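Home > Guides > Tables and Benches > Coter Range

4. Setting up and levelling the table

This section covers assembly of the frame, fitting of the top, levelling and first cleaning. It applies to the Coter 482 with the fixed Hirnwood frame. For the folding frame, see section 5.

The assembled table weighs 61 kg. Two people are required for steps 6 and 9.

4.1 Before you start

Check the contents of both cartons against the parts list inside the lid of carton A. Bolts are supplied in two lengths, in separate bags. The short bolts (bag 1) are for the top only. The long bolts (bag 2) are for the frame only.

CAUTION: A long bolt used in the top will break through the working surface. Damage of this kind is not covered by the guarantee.

Leave the top in its wrapping in the room where it will be used for one night. Lay it flat. Do not stand it on a corner.

4.2 Assembling the frame

1. Spread the carton card on the floor and place the two end frames on it, feet pointing the same way.

2. Fit the rear rail between the end frames with four long bolts. Tighten by hand only.

3. Fit the front rail in the same way. The front rail has a slot for the cable tray and the slot faces inwards.

4. Stand the frame upright. Check that all four feet touch the floor, then tighten the rail bolts with the key supplied, working diagonally.

Note: If the frame rocks before the bolts are tightened, loosen both rails, press down on the end frames and tighten again. Do not use the feet to correct a twisted frame.

5. Push the Charpentier pads into the holes along the upper edge of the frame. Each pad has a raised ring. The ring goes upwards.

4.3 Fitting the top

6. With one person at each end, lower the top on to the pads. Do not slide it into place, as this will pull the pads out of their holes.

7. Set the overhang equally at both ends. The fixing plates underneath allow a small amount of movement in either direction.

8. Insert the short bolts from below and turn each one until it just grips. When all are in place, tighten them from the centre outwards. Stop when the pad begins to bulge at the sides.

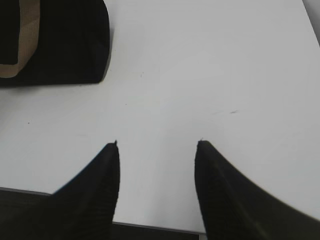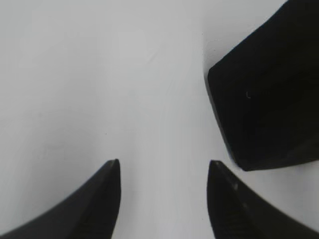

White surface, close view.

9. Lift the table into its final position, holding it by the frame. Keep a gap of at least 400 mm between the rear rail and the wall if the cable tray is to be used.

CAUTION: Do not lift the table by the top.

4.4 Levelling

10. Place a spirit level across the centre of the top, parallel with the front rail. Find the higher end.

11. Lower the higher end first by turning its two feet clockwise, seen from above. If the feet are already fully in, raise the other end.

12. Turn the level through a right angle and repeat from front to back.

13. Press on each corner in turn. If the table rocks, unscrew the foot at the loose corner until it meets the floor, then lock it with the nut.

Note: On carpet, repeat the whole of 4.4 after a week. On soft or thick carpet the feet may continue to settle, and the Illik wide feet (sold separately) are recommended.

4.5 First cleaning

14. Wipe the top with a damp cloth and a little washing-up liquid. Dry it with a second cloth.

15. Remove any adhesive left by the wrapping with warm water. Leave the wet cloth on the mark for a few minutes before rubbing.

Do not use wire wool, scouring powder or any product containing bleach or acetone. These dull the surface, and the dull patch cannot be polished out.

Ink and marker pen should be removed the same day. Test any spirit-based cleaner on the underside first.

4.6 Load and use

The top will carry 200 kg when the load is spread evenly. For a single heavy item, place it over one of the end frames and keep it away from the middle of the front edge.

Clamps may be used on the front and side edges. Put a piece of card or thin wood under each jaw. Do not clamp to the rear edge when the cable tray is fitted.

Hot items must stand on a mat. Soldering irons and glue guns must be kept in their own stands.

4.7 Checks

Check the rail bolts one month after assembly and then every July, or whenever the table is moved. Retighten the top bolts only if the top can be shifted by hand. Replace any pad that has split. Pads are supplied in packs under the frame part number, printed inside the left end frame.

Guide revised by Amparo Ayala, Technical Publications

© Coter Tables. All rights reserved. | Contact us | Back to top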